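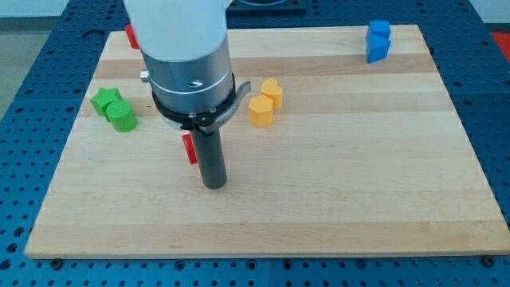
Board and blocks on the blue table, July

Killthorpe Toy Library -- shape sets meeting, minutes

Started 7 pm, back room. Last minutes ok'd, no changes.

1. Board. Light wood one stays on the blue perforated table. Keep it clear of paint and glue please. Wipe down with a damp cloth only, no spray. Question of oiling it -- left till next time.

2. Blocks. Green star and green cylinder to go in the same set as the yellows. Some felt the green finish is a bit rough for the under twos. Others fine with it. Agreed: try fine sandpaper on one spare first, report back. No sanding the rest untill then.

3. Bins. Dotell quote is $201 for lidded bins, Jevel came in higher and no lids. Go with Dotell. Labels by shape or by color? Long talk. By color, vote was close. Shape names go on the inside of the lid.

4. Money. Balance $1635. Shelf for the Sebastian Street room is $816, approved, to be ordered after the bins arrive. Leaves enough for the printing.

5. Flyers. 1000 copies, same as last year, new hours on the back. Proof needs checking -- phone number was wrong last time.

6. Sorting day. Sunday, 10 am start. Bring a tray if you have one. Odd peices go in the shoebox by the sink, do not toss.

AOB: key to the side cupboard still missing. Check coat pockets.

Closed 8:20.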